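I am trying to get my old metal bin in order this month. The walls are good, but the sloping part under the back wall is losing its whitish coat.
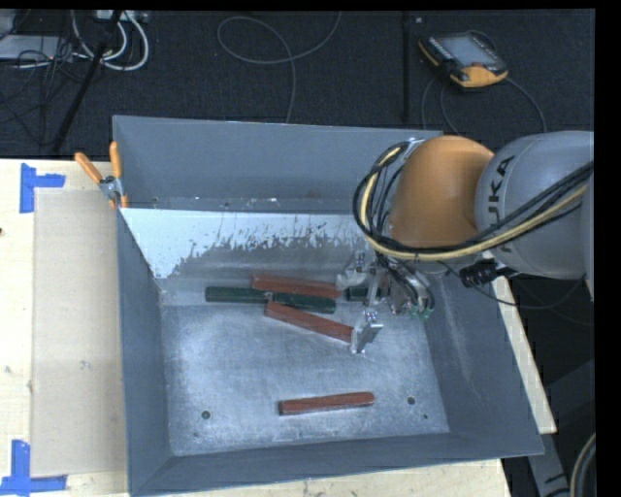 Reda Bennani wrote to me that I should scrape all of it before I put anything new, because fresh paint on old flakes will come off again by winter. I think he is right.

2/ The small pale bits on the ledge I will brush out first. Then the bars must come out too, the red ones and the dark green ones. I have a wooden box for them.

3/ The floor I leave bare. It has many fine scratches, but I don't mind scratches on a floor.

4/ For the paint I am looking at Skotent, the gray one. The small can costs 389 and the big one 1188. For one bin, the small can is enough.

5/ If you have used it on sheet metal, please tell me how long you waited between coats. The shop told me 4 hours.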